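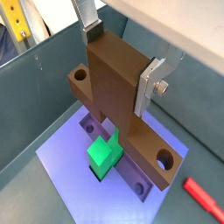 May, tea bench notes, evening session

Started late, kettle on just after four. Telma had left the yellow tea samples on the side with a note saying "the Plunov tin is the older one, don't mix them up", so of course the first thing I did was put both tins down and forget which was which. Sorted by smell in the end (the older one has gone a bit like hay, the newer one is more like sweetcorn).

The plan was to have another go at the smothering step, men huang, where the leaf is wrapped up warm and damp after the pan and left to yellow. Last time I wrapped it in paper and then cloth and it came out as green tea with ideas above its station. Balakrishnan reckons I let it cool too much before wrapping, and he's probably right, though I haven't told him so.

Fresh leaf in: 289 g, from the Randeck glasshouse. Bit coarse, some stalk. Picked it over while listening to Vikas on the phone about the Mishra order, so I may have missed a few.

Panned it in two batches. The first caught slightly at the edge — my fault, I was looking for the thermometer. Wrapped while still properly warm this time, cloth only, into the wooden box with the lid on. Unwrapped and turned it at bedtime, and it already smelt softer, like cooked chestnuts!

Left for 24 hours in all. Colour is much better than last time, a dull olive going to yellow on the thinner leaves. Stalks still green. 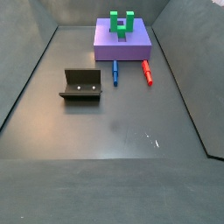 Tasting, next day

Sunita came down and we used the white cups. First steep was mellow, hardly any bite, and there's a thick sort of feel to it that I really like. Second steep fell off quickly. She found a smoky note and I couldn't, but she did get the cup from the batch that caught, so fair enough.

Lalit wants to know whether we could do it in the Clisunura drying cabinet with the heat turned right down. Maybe? I'd worry about it drying out before it yellows. Could try a damp cloth in there with it.

To do: label the tins (both of them, properly). Ask Randeck for smaller leaf. Write down the pan temperature next time, I've left it out again.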